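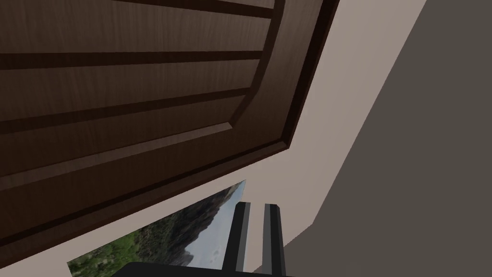

the dark brown I keep coming back to, raised panel and all

Front door color, talk me out of it (or into it)
Posted by carkeck_mom, Sun 11 February

Ok so we're finally replacing the front door and I am completely stuck. I love a deep chocolate brown with the grain showing. My husband wants it painted sage green like everybody on our street. Ours faces west and gets blasted all afternoon. The quote for wood came in at $1,219 and the steel one is $842, hanging included for both. What would you do??

tandumine28
Steel, no question. We had a dark stained door facing west and I was out there with a brush every single September. Pretty for two months, then it looked tired.

NurhanOral
I'll disagree with tandumine28 a little! Mine is dark walnut stain, nine years old, also west – but we have a deep porch. Do you have any kind of overhang? That matters way more than the color imo.

carkeck_mom
Tiny overhang, maybe two feet. Ugh.

ruchti_r
Two feet is nothing. Dark doors get HOT too, my daughter wouldn't touch our old one in July. Go green, your husband's right (sorry).

NurhanOral
Storm door people always forget it traps heat too, so skip that if you go dark. But a light coat of spar varnish once a year is one Saturday, come on. I don't get the drama.

tandumine28
One Saturday plus sanding plus a front door off its hinges with a dog in the house. I paid a guy $225 the last time and was glad to.

carkeck_mom
lol we have two dogs. Does anybody make a steel door with a decent fake grain? The ones at the store looked like shelf paper.

ruchti_r
Fiberglass, look at that before steel. You can stain it brown and everybody's happy except the husband.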